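3.2 Everyday wares and where they rest

We now turn from the cupboard survey to the part of the study we most enjoyed, which deals with small kitchen things once they are out on a surface. People in our interviews talked about cupboards as if they were the real home of a bowl or a pan, and the counter as a place things pass through. The diaries tell a much livelier story. Many of the wares we followed spent more of the day out than in, and their owners knew very well where on the counter they "belonged," even when they had never put it into words before we asked.

Our material comes from 9 households in and near Grusadari, each of which kept a counter diary during October. The diaries hold roughly 700 entries in all. An entry could be as short as "blue bowl back by toaster, 7 a.m." or run on for half a page, and we were delighted by how many did. Silvan Marti and Ursina Steiner read every entry twice and marked each mention of an object, a resting spot and a neighbor. By neighbor we mean whatever the writer named as the next thing along.

We use three plain terms. An anchor is a thing that stays put and that other things are placed by, such as a toaster. A drifter is a thing that is used often and set down wherever there is space; bowls are the best case. A nester is a thing that is set down close against something else to save room, as happens with lidded pans and storage containers. Figure 4 brings the three together in one small group on a white tabletop: a cream two-slot toaster with a light blue bowl right in front of it, a mint-green bowl standing by itself nearer the front, and a lidded saucepan with a long lavender handle close to a clear storage container.
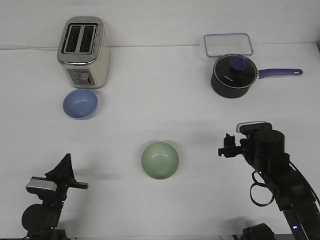 Figure 4. Anchor (toaster), drifters (the two bowls) and nesters (saucepan and clear container).

The terms overlap, and we think that is part of their charm. A bowl kept for keys or garlic soon becomes an anchor. One diary, from a household that had just moved into the Vavus apartments, shows this taking place over two weeks. In the early entries the bowl is "somewhere by the sink." By the end, the writer is placing other things by it: "bread knife left of the bowl," "mail behind the bowl." Agnes McIver, who did the follow-up interview, read these lines back to the writer and was told that the bowl had "moved in before we did."

Color came up far more than we had planned for. Our diary sheet had no box for it, yet writers reached for color first when they had two things of the same kind. Two bowls alike in size and shape were almost never "the left bowl" and "the right bowl." They were the blue one and the green one, and each tended to gather its own jobs. In one home the green bowl was for fruit that had been washed and the blue one for fruit that had not. In another, the colors had been handed out to two children years earlier and the rule still held, though both were now grown. This fits well with the earlier work of Aebischer on shared cups, and we would love to see the same question asked of plates.

Handles deserve a word of their own. Pans take up much more counter than their bases suggest, and the diary writers were well aware of it. Several had a firm rule about which way a handle should point – toward the wall, away from the stove, never over the edge – and a pan set down by a guest could be spotted at once. Jonas Eberhard suggested that we treat the handle as a kind of claim on the space beside it. We tried this in the second reading and found it very useful, above all in the smaller kitchens, where a long handle often settled what else could be put down next to the pan.

Clear containers gave us the most trouble. Writers left them out of their entries even when the follow-up interview made it plain that one had been on the counter all day. Konrad Hubmann raised the idea that a see-through container is noted by what it holds, so that an entry reading "soup, back corner" is an entry about a container. We went back and recoded such lines where the interview backed this up, and left the rest alone. The count of nesters given in Table 3 should therefore be read as a low one.

The diaries were weaker on height. Only the Pludari household, with its open shelf over the counter, wrote about things above as well as beside, and its entries are treated separately in Section 3.3.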